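Last updated: August

Search reviews Type and press enter

6 min read

Nitotar hand-held grippers: living with a pair of them

I've had the Nitotar pair on my bench long enough now to have opinions, and since Babita Pandey keeps asking me whether her group should buy a set, I thought I'd write it all down once and send her the link (hello Babita!).

Quick background for anyone who has landed here from a search. These are grippers you hold in your hands. You do the task yourself, the gripper records what your hand did, and later on a robot arm with the same fingers has a go at learning it. We bought ours through Goossens, who were pleasant on the phone and slow with the paperwork. Two grippers came in the box, plus leads, a bag of spare finger pads and a booklet that I'd call optimistic.

Setting up took me most of a morning. The booklet says to do the left and right units together and I'd say don't. Do the left one, get it talking to the computer, open and close it a few times while you watch the numbers, and only then plug in the right. When I did both at once they swapped sides, and I spent ages wondering why my left hand seemed to be closing my right gripper. Thijs Dierckx had exactly the same thing with his, so it isn't just me.

Then there's the zero. Each gripper has to be told where fully open and fully closed are, and you do that by squeezing it right shut, holding for 3 seconds and letting go gently. Gently is the important bit! If you let it spring back, the open position comes out wrong and every recording after that is slightly off. I redo the zero whenever I come back from lunch. It's no bother once you're in the habit.

My standard check after that is a bottle. Hold it with one hand, bring the other in from the side, swap over, put it down. A plastic bottle is a good test object as it gives a little under the fingers, so you find out quickly if you're squeezing too hard. I do it on a plain white surface, and I mark positions with tape so that I stand and start in the same place from one day to the next. 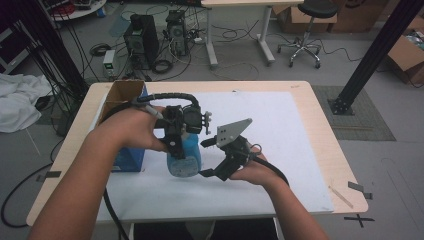
Comfort is where I go back and forth. For short sessions they're lovely, the weight sits close to the palm and you forget about it. After an hour my thumbs ache. Sem Jansen has much bigger hands than me and says he could go all afternoon, so try before you buy if you can. I'd also like a proper strap. You end up gripping the thing and working it with the same fingers, and on fiddly jobs that gets tiring.

The cables, then. They're the weakest part of the whole kit and I may as well say so. They're a decent thickness and the plugs are firm, but they drag on your wrist if you let them hang, and when you turn your hand over they pull. What works for me is leaving a generous loop before the lead heads for the computer, and checking it doesn't go tight at full reach. I had one lead start dropping out in the second month. Wiggle it near the plug while you watch the readings and you'll soon know. Goossens sent a new one, though I had to ask twice.

Looking after them is mostly cleaning. Finger pads get a wipe with a barely damp cloth before I start (no solvents, they go shiny and then they slip). Screws get a once-over with the little hex key, and the ones nearest the fingers do work themselves out a bit. We changed the pads at 1,000 grasps, which the booklet suggests, and the old ones looked tired enough that I wouldn't push it further. Swapping them takes roughly 14 minutes a gripper if you don't drop the tiny washer. I dropped the tiny washer.

I did borrow the Idar set from Kiều Lò before we bought, so a quick comparison. The Idar is lighter and the zeroing is automatic, very nice. But you can't change the pads yourself, it has to go back to the maker, and I can't be without a gripper that long. If you only record now and then, I'd probably point you at the Idar. For daily use I'd still pick the Nitotar.

Software is fine. It's plain, it saves where you tell it to, and it has crashed on me once. Tamsin Dunleavy runs hers through Iromden and says the files go straight in. I haven't tried that yet, and I'll add a note when I have.

Would I buy them again? Yes, with a spare lead in the same order and a second hex key, as mine has already gone missing.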